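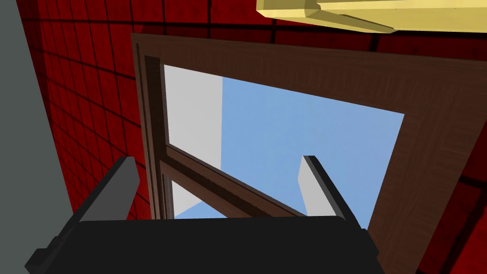 Figure 1. Window in a red tiled wall, seen from below.

Unit 4: The Rentier State and Political Stability

Required reading: course reader, chapter 4, and the Siltura case file.

1. Definition

A rentier state draws a large share of its public income from the sale of a natural resource to foreign buyers. The government does not depend on taxing its own citizens, and citizens in turn have fewer formal means of holding it to account. Students should distinguish between a resource-rich state and a rentier state. The first term describes an economy; the second describes a relationship between government and society.

2. The Siltura case

Siltura is the model country used throughout this course. Gas from the Mutach field provides 67 percent of state revenue, and the state company, Caline, employs 1,916 people. Over 50 percent of the annual budget is spent on fuel subsidies, food subsidies and public salaries. When export prices fall, the government must borrow, draw on reserves or reduce these payments. Each choice carries a political cost - and the cost rises the longer the decision is put off.

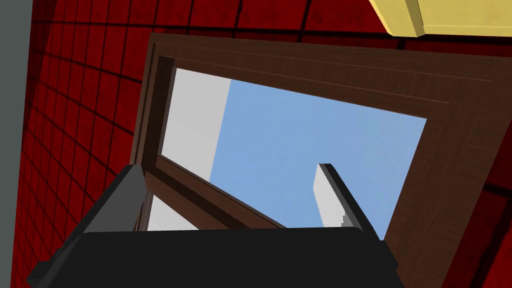
Reform in a rentier state is usually announced during a fall in prices and set aside when prices recover. The Ciobanu Plan, Siltura's program for a broader tax base, followed this course: of 467 proposed measures, most were never put before the legislature. Analysts who relied on the published plan alone overstated the progress made. A single official source gives a limited view, much as the dark wooden window frame shows little more than pale blue sky and some white blocks. Students are expected to compare the plan with budget reports and employment data before drawing conclusions.

3. Points for seminar preparation

Why might a government with large reserves still face unrest?
Does the removal of subsidies weaken a rentier state, or does it change the terms on which the state is supported?
Which groups in Siltura would gain from a broader tax base, and which would lose?

Written responses are due in June and should be submitted through the department office.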